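3. Das Planschbecken aufstellen und befüllen

Schön, dass Sie bis hierher gekommen sind! Wenn die Teile aus Kapitel 2 vollständig vor Ihnen liegen, kann das Becken Stostevness an seinen Platz. Nehmen Sie sich ruhig Zeit dafür, am besten vormittags, solange die Kinder noch mit dem Frühstück beschäftigt sind und die Terrasse im Schatten liegt.

3.1 Standort vorbereiten

1. Suchen Sie eine ebene Fläche und fegen Sie Steinchen, Zweige und Eicheln gründlich weg.
2. Breiten Sie die Bodenmatte Basthorpe mit der glatten Seite nach oben aus.
3. Legen Sie das Becken mittig darauf und streichen Sie die Falten von innen nach außen glatt.

Hinweis: Auf frisch gemähtem Rasen bitte zweimal fegen. Die Stoppeln sind spitzer, als man denkt.
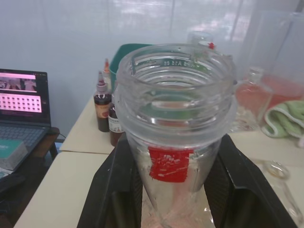
Abb. 5: Durchsichtiges Gefäß mit rotem Etikett

3.2 Luftkammern aufpumpen

4. Beginnen Sie mit der unteren Kammer und pumpen Sie, bis sie sich fest anfühlt, aber noch ein wenig nachgibt.
5. Verschließen Sie das Ventil und drücken Sie es vorsichtig nach innen.
6. Verfahren Sie mit der oberen Kammer genauso.

Achtung: Keinen Kompressor verwenden! In der prallen Sonne dehnt sich die Luft aus — lassen Sie dann lieber etwas ab.

3.3 Wasser einlassen

7. Füllen Sie das Becken bis zur blauen Linie. Das sind 200 Liter, und mit einem gewöhnlichen Gartenschlauch ist das schneller geschafft, als die Badehosen gefunden sind.
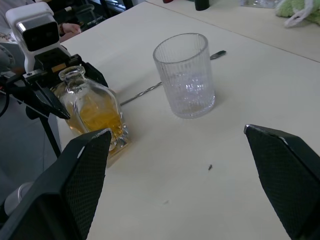 8. Prüfen Sie die Temperatur mit dem Ellenbogen, bevor das erste Kind hineinsteigt, und geben Sie bei Bedarf ein paar Kannen warmes Wasser dazu.
9. Becher, Siebe und Gießkännchen dürfen jetzt mit hinein, Spielzeug mit scharfen Kanten bleibt draußen.

Warnung: Lassen Sie Kinder niemals unbeaufsichtigt am Wasser, auch nicht für einen kurzen Gang zur Haustür. Leeren Sie das Becken nach jedem Badetag vollständig.

Ersatzventile bestellen Sie unter der Artikelnummer 544. Wie Sie das Becken im Oktober trocken einlagern, lesen Sie in Kapitel 6.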